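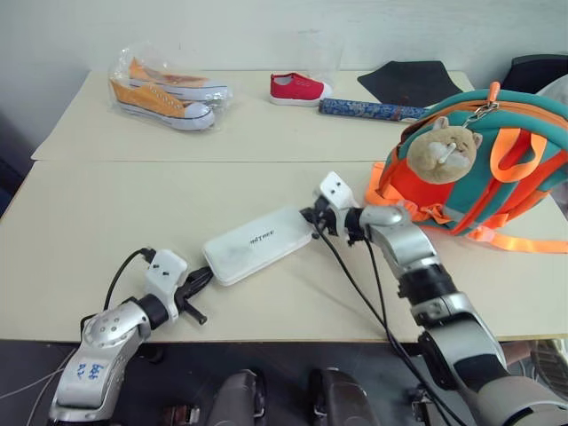

Figure 2. A closed white case on the table.

3.2 Storage of small goods at home

We asked 77 households in Clamach where they keep small things such as keys, glasses and medicines. In 30 homes a closed case was preferred to an open tray. The older members said that dust was the main reason. Six families changed their answer when we visited again in November, and we kept only the second answer. The coding of the replies follows Apaza.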